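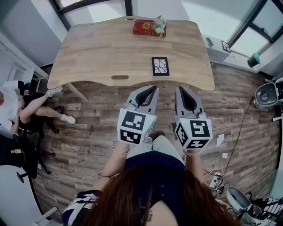

STUDENT PROJECTS / HOME AND INTERIORS

Drying Times and Color Loss in Pressed Garden Flowers
Project report by Mwanaisha Koech and Emerson Teixeira
Supervisor: Carmela Nieto
Submitted February 3, 2025

1. Background

People have kept flowers between the pages of books for a long time, and most craft guides still tell you to do it that way. The guides do not agree on how long it takes. One we read said two weeks and another said a month. We also found very little about which flowers keep their color, apart from general warnings that white ones turn brown.

Our project compared three ways of pressing flowers at home. We wanted to know which method dried them fastest and which one left them closest to their original color.

2. Materials

The flowers were picked in July from the beds behind the Pranthorpe building, with permission from the grounds office. We used daisies, pansies, larkspur and white phlox. In total we pressed 176 flowers. They were picked in the late morning after the dew had gone, and any with torn or spotted petals were left out.

The three methods were:

Book: flowers between two sheets of blotting paper, placed in the middle of a heavy hardcover, with a second book on top.
Screw press: a small press with cardboard layers, tightened by hand once a day.
Iron: flowers between sheets of plain paper, pressed with a dry iron on the lowest setting in short turns, then left under a book overnight.

3. Method

Each flower was weighed before pressing. Flowers in the book and the screw press were weighed again every second day, and we called a flower dry when two weighings in a row gave the same result. The ironed flowers were weighed the next morning.

For color we made a chart with paint cards from the hardware store. Thaís Brito scored every flower against the chart before and after, using a scale from 0 to 100, where 100 meant no change. She was not told which method had been used. All scoring was done at the same window to keep the light similar.

4. Results

The iron was the fastest, as we expected. The screw press came second, and its flowers were dry a few days before those in the book. Pansies dried quickly in all three methods. Phlox was slow because the base of the flower is thick.

Color was a different matter. Pansies and larkspur from the screw press had the best scores, and the darker purple pansies hardly changed. White phlox did badly with the iron, with an average score of 34. In the screw press the same flower averaged 60. Daisies were in the middle everywhere, though the yellow centers held up well.

Some flowers in the book stuck to the blotting paper and tore when we lifted them. These were weighed but not scored.

5. Problems

The first batch of larkspur went moldy in the book. We had put too many stems on one page, and the paper stayed damp. We repeated that batch with fewer stems and changed the paper on the third day.

Our kitchen scale was not sensitive enough for single daisies, so those were weighed in groups of five. Žydrūnas Toom from the year above lent us a better scale for the last batches, but by then most of the daisies were finished.

6. Further work

We would like to test silica gel and to see how the pressed flowers fade when they are framed and hung in daylight. The dried flowers are stored in envelopes by method and date, and the weighing sheets are in the project folder.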